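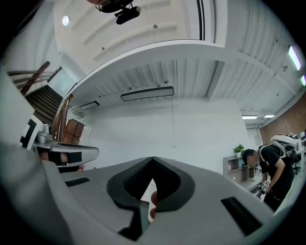 Does a V-shaped finger pad hold small parts better than a flat one on a hand-held gripper?

On round or odd-shaped parts, usually, as long as the ribs aren't worn smooth. On thin flat stuff a plain pad still wins.

Thread: Grudeck V pads vs. stock flats, 4 weeks in

torquewrench_tim_not
I have now spent four weeks and a sum I will not be sharing with my household on swapping pads. Handheld grippers, two-handed collection, backpack rig. The stock pads on the Skonex are flat and roughly as grippy as a dinner plate. The Grudeck ones are V-shaped, ribbed on the inside, dark gray, and smell like a new bath mat.

Same tasks with each set: caps, markers, cable ends, a bag of M4 bolts. I logged 300 grasps on the Grudecks and dropped 30. The flats did worse on everything except business cards, which the V pads treat as a personal insult.

Main gripe is the gap at the bottom of the V. Small screws go in there and start a new life.

halfduplex
Who was squeezing? If it was you both times, you knew which pad you were rooting for. I've watched myself baby a gripper I paid for.

torquewrench_tim_not
Me for half, a coworker for the other half. Coworker has no feelings about pads. Coworker has no feelings about most things before lunch.

mudflap
Disagree on the flats. You probably never cleaned them. Wipe with alcohol, let them dry, go again. Mine hold bolts fine, and I'm on the same Skonex.

torquewrench_tim_not
Wiped them every morning. They are very clean dinner plates.

bracket_enjoyer
The gap is deliberate, according to the Aebischer pad sheet anyway (same geometry, double the shipping). It lets the pad flex so the sides close around the part. If you're losing screws, put a bit of foam tape at the bottom of the V. Thin stuff. Thick foam turns it back into a flat pad with extra steps.

halfduplex
Foam tape also changes what the wrist camera sees right where the fingers meet. If you've got data from before and after, keep them in separate folders or your policy will learn that foam is a kind of screw.

mudflap
lol. Ours learned that sleeves are a kind of object. We shot a whole batch in long sleeves, then it got warm.

servo_widow
Coming at this from the arm side. We run Drostley wrists and the V pads add enough length that our old calibration was off at the tip. Did you redo yours? A handheld won't complain about it. The arm will, by poking the table.

torquewrench_tim_not
Redid it. Twice, having done it wrong the first time with great confidence. If you print a new marker board, check the scale setting in the print dialog. "Fit to page" cost me an afternoon.

servo_widow
Fit to page has ended stronger people than you.

bracket_enjoyer
What width are you getting at full close? On mine the tips touch before the controller reads zero, so every grasp of something thin logs as a miss.

torquewrench_tim_not
Same. I zero with the tips touching lightly and call that closed. Squeeze hard while zeroing and the ribs mesh, then it reads open all day. File is pads_809 in the shared folder if you want to argue with the raw numbers.

mudflap
I do want to argue with them. Downloading now. Still think your flats are greasy.

halfduplex
Can you add a column for which hand? My left is measurably dumber than my right and I'd like to know if the pads help with that.

torquewrench_tim_not
Will add it tonight. My left drops more with either pad, mostly bolts.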